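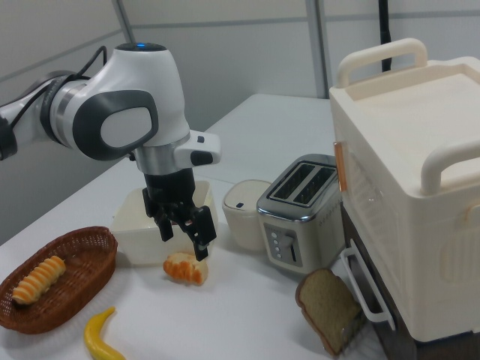
Pastry on a white tabletop.

Zomalari Bakery Formula Set: README
August | Alistair Innes
2 min read
9 shares

Summary

Zomalari is a table of 1,465 bakery formulas transcribed from trade notebooks, production sheets and mill pamphlets. It covers laminated doughs, enriched doughs, short pastry, choux and a small number of fillings. Each formula is expressed in baker's percentages, with the original quantities kept alongside. The set was built for comparing formulas across sources and for checking scaling software. It isn't a cookbook, and many entries have no usable method.

Files

formulas.csv holds one row per formula.
ingredients.csv holds one row per ingredient line, joined on formula_id.
sources.csv lists the notebooks and pamphlets, with a short code for each.
notes.txt records transcription queries that were never settled.

All files are UTF-8 with comma separators. Decimal marks are points throughout, including where the source used a comma.

Main fields

formula_id: source code followed by a running number. Gaps are entries withdrawn as duplicates.
category: one of laminated, enriched, short, choux, filling. Danish dough is filed under laminated regardless of yeast content.
flour_total: grams, summed over all flours. This is the 100 per cent base.
fat_dough: fat mixed into the dough, per cent of flour.
fat_roll: fat used for lamination, per cent of flour. Blank for anything not laminated.
hydration: water plus the water portion of milk and eggs. Whole egg is taken at 75 per cent water and milk at 87 per cent.
folds: as written in the source, such as "three single" or "one double one single". Not normalised.
oven: the source's own words. "Sharp", "sound" and "falling" are left as they stand.

Sources

Most rows come from the Ostapchuk notebooks, kept by a wholesale bakery and copied out by at least two hands. The second hand rounds heavily and tends to drop salt from the list. Rows affected are flagged salt_missing, and salt has not been filled in.

The Clonetti sheets are production tickets. They give batch weights but seldom any mixing order. Several batches were scaled to suit a particular mixer bowl, so the flour weights look odd until converted to percentages.

The Irnodov pamphlets were issued by a mill to its customers. Formulas there favour the mill's own flour, and hydration runs higher than in the other sources. Treat comparisons across sources with care.

Units

Imperial weights were converted at 28.35 g to the ounce. Volume measures were converted only where the source defined the cup. Otherwise the quantity is left blank and the original wording sits in qty_raw. Fresh yeast has not been converted to dried. Check yeast_type before calculating anything from yeast_pct.

Known problems

Margarine and butter are both coded as fat in the Clonetti rows, where the tickets say only "fat".
Colour of crust was recorded in the first release and has been removed. The terms were too inconsistent to use.
Some egg quantities are given as a number of eggs with no size stated. These carry egg_assumed = 1.
Category labels for yeasted short doughs are arguable. They were assigned by one person.

Changes

Hydration was recalculated for all rows after an error in the milk factor. Anyone using the earlier file should replace it.

The first draft had around 2,000 rows before duplicates were merged. Where two copies disagreed, the earlier one was kept and the difference logged in notes.txt.

Corrections

Send the formula_id, the field and the proposed value. Corrections to Ostapchuk rows need a page reference.

2 comments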